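Kevuvo puts out house rules for two-arm benches

By the Ravutden shop floor blog

I've been waiting on this one for a while, so forgive me if I get a little excited. Kevuvo has finally put its bench rules for small two-arm robot setups out in the open, and anybody can pick them up and use them. They went up in November, they fit on 4 pages, and I read the whole thing over one cup of coffee (then went back and read the section on cables again, which I'll get to).

If you've followed this blog you know how it usually goes with small robot benches. Big factory cells have fences and light curtains and a binder full of paperwork. A pair of arms on a table gets a sticky note that says "careful!" and a power strip with one switch taped over. I've seen that more times than I'd like, and yes, I've written the sticky note myself.

The new rules are meant for those little benches. They start with the boring stuff: bolt both arms to the same base, keep the walls and the tabletop the same for the length of a job, and write down who's in charge of the stop button before anything gets switched on. I like that last one a lot. We tried it at Ravutden and found out that three of us each thought it was somebody else's job.

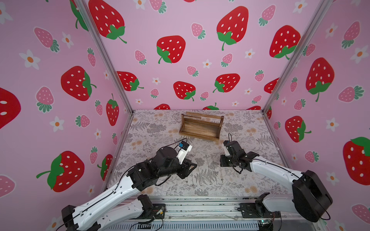
Do small arms on a tabletop need a written risk check?

Under the Kevuvo rules, every bench gets one, no matter how light the arms are. It can be a single page, but it has to cover pinch points, the space both arms can reach, and what happens when power drops while a gripper is holding something. The page stays at the bench, where the person running it can grab it.

The part I expect people to argue over is the shared space. When two grippers can get to the same object, the rules want you to name one arm as the lead for each step, and the other one holds still until the lead backs off. That's slower, no way around it. The folks at Kaijage, who tested an early draft, logged 3,414 runs under it and told me they'd keep it, mostly for the peace and quiet. They also asked for an exception for jobs where both arms have to lift together, and they got it, as long as both arms run at the reduced speed.
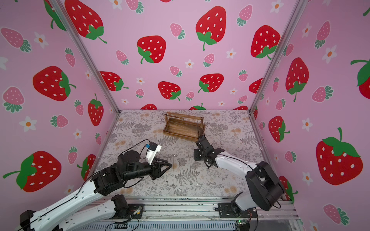 Two arms and a wooden tray with a handle on a patterned cloth.

Okay, cables! There's a full page on them and I could have read two more. Any wire that goes to a wrist has to be checked through the arm's whole range of motion before the first run, by hand and with the power off, and then again any time someone swaps a gripper. Loops are fine if they can't snag on whatever is on the table. Loose wires near the base have to be tied down before the next shift. We lost most of an afternoon last spring to one little wire that worked its way under a mounting plate, so you won't hear me complaining.

There's a bit about what's on the table too. You list the objects before you start, you check them for splinters and sharp corners, and you don't swap in a new one halfway through without a note in the log. Handles get their own paragraph, with a reminder that a gripper stuck on a handle should be opened from the controls and never pulled free by hand.

Rovberg is picking the rules up for its training benches, and they'll be adding a short walk-through for new people. The price of getting in line with all this seems pretty gentle. I added up what we'd need for one bench (a proper stop button, cable ties, a log book, a better lamp) and came in a bit under 300 dollars, with the button eating most of it.
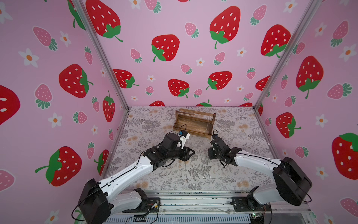 What happens next

Kevuvo is taking comments on the first version through the end of the month, and there's a form on the same page as the rules. I've already sent mine in. I asked for bigger print on the checklist, and for a clearer line on who can restart a bench after a stop, which right now reads like two people wrote it on different days. We're switching our own benches over one at a time, starting with the one closest to the door, and I'll post our filled-in risk page once it's been through a couple of weeks of real use.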